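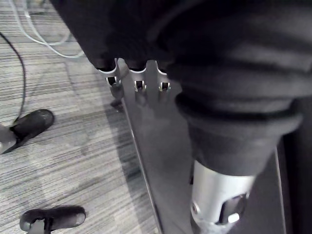 May 1, 2021

I have been meaning to write about the carpet for ages, and since the rain has kept me in all morning with a pot of tea (well, two pots), I suppose now is the time.

When we moved to Carkonstead the spare room had bare boards, and I was very firm about keeping them that way. I'd had carpet in the last place and spent half my life picking bits out of it. Then came the first winter, and my feet changed my mind for me. So we drove out to Toft, to the remnant warehouse behind the feed store, and came home with a roll end that cost $166. The fellow there wanted $300 for the one I really loved, a sort of mossy colour, and I still think of it fondly.

Now, the thing about carpet in a workroom is that you have to learn to live with it all over again. Anything on wheels digs in. Anything tall leans a little. I've shifted the shelves three times and I'm still not sure about them, and there are dents in the pile from where they used to be. An ice cube left to melt in the dent does help, by the way, as long as you fluff it up with a fork afterwards and have a bit of patience. My mum taught me that one and I've passed it on to just about everybody.

Metal things are lovely in there, I find. A bit of plain brushed metal catches the light from the window and makes the whole room feel less sleepy, and it wipes down with a damp cloth and a dab of dish soap. Go with the grain and dry it straight away or you'll be looking at streaks until August. Black fabric is another story! Every speck of fluff in the house finds its way to it. I keep a lint roller on the windowsill and go through the sheets at a shocking rate, and I've started using a barely damp rubber glove instead, which works nearly as well and costs nothing.

Next job is the edge by the door, where the carpet has started to fray. I have some binding tape put away somewhere, probably in the hall cupboard behind the Christmas things. If anyone has a favourite way of doing the corners, please leave me a comment, mine always come out lumpy.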